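Open day at the Mulel workshop in Kovthorpe

I had been meaning to get to Mulel for ages, and the open day finally gave me the push. They make and refit desks and tables for schools and small offices, and the queue at the gate was already long when I got there (I was handed visitor sticker 146!).

Farzana Bandara took our group through the timber store first. It smelled wonderful in there. She let us run our hands over sanded and unsanded boards with our eyes shut and guess which was which, and I got two wrong out of five. After that came the sanding room, where it was too loud to ask anything, and then the finishing bay, where I could have stayed all afternoon.

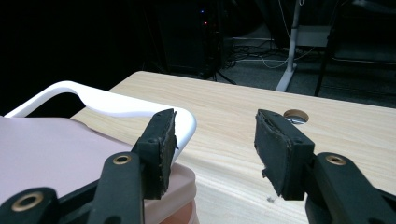

What I liked best was how much thought goes into a plain pale tabletop. Parviz Bakhtiari talked us through cable holes for a good ten minutes — how far in from the edge, how wide, what sort of rim — and I was hooked the whole time. I went home and looked at my own desk, which has no hole at all, with real disappointment. He also had strong feelings about pink plastic storage boxes, all of them good, and says every desk should have one within reach.

They refitted 434 desks last year, and in June they took on a second unit over in Istthorpe. Tea was in the yard, with very good date cake. I've signed up for the evening class on edges and finishes, so more on that soon!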